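Section 4. House rules for hand-held gripper sessions in lived-in rooms

I wrote the first version of this section in April, after I'd made most of the mistakes in it myself. Haruto Hirano went through it with a red pen, so if a step sounds bossy, that's probably his. It applies to anyone recording for the Drotbridge set with the hand-held tool, in a bedroom or any other room people live in.

4.1 Before you pick up the tool

1. Get the consent sheet signed by every adult in the home. One signature from whoever opened the door doesn't count!

2. Walk the room with them and ask what's off limits. Medicine, mail, school papers and anything with a name on it go in a drawer or out of the room.

3. Leave the rest alone. I know it's tempting to smooth the bedding and square up the pillows (I still catch myself doing it), but we want rooms the way people keep them.

4. Wipe both fingertip pads with a barely damp cloth and let them dry. Check that the screw caps are snug by hand. No pliers, please.

5. Open and close the jaws a few times. If the pads don't meet evenly, stop and go back to Section 3.

Note: The log sheet wants the room type and a session number. Use the next free number in Ultness -- we were at 571 when I wrote this -- and never reuse one, even if the old session was scrapped.

4.2 Picking up soft things from a bed

6. Stand where you can reach without leaning your weight on the mattress. If the bed dips, everything on it slides toward you and the take is useless.

7. Come in slowly with the jaws open wider than the thing you want. Close until it's held, then quit squeezing. Knits and loose weaves snag easily, and I've pulled a thread on somebody's good hat, so learn from me.

8. Lift straight up, hold for a slow breath, and only then move.

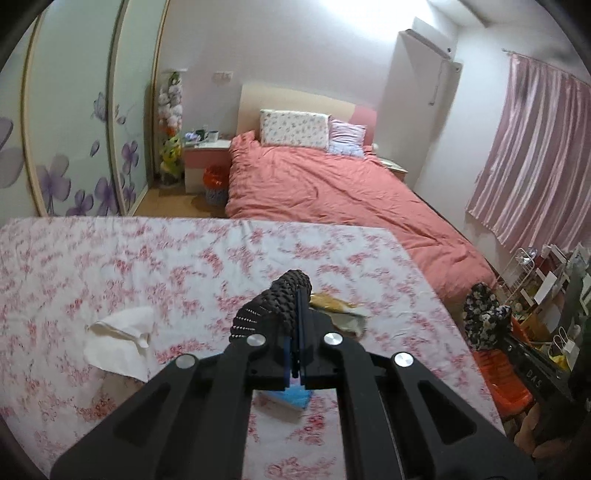 9. Set the item down where there's clear space for it, open the jaws all the way, and back out along the path you came in on. Don't drop things, even soft ones. A drop gets logged as a failed place.

10. If you miss, keep recording and try again. Misses are useful, and a session with none in it makes Comfort Nutsugah suspicious (she does the reviews at Akpalu, and she's usually right).

Caution: Keep your free hand out of the jaws while the tool is live. The pads are soft but the arms aren't, and they'll pinch.

Caution: Never pick up anything that's plugged in, lit, sharp or alive. Yes, the cat counts.

4.3 Breaks and wrapping up

11. Rest after 40 minutes, sooner if your wrist complains. The hard limit is 90 minutes of recording in one home per day.

12. Put everything back where it was. Ask the household to look the room over before you pack.

13. If they want a take deleted, delete it while they watch and write "withdrawn" on the log. They don't owe you an explanation.

Upload the same evening if you can. Charging and storage are in Section 5.

Last revised 26 May 2022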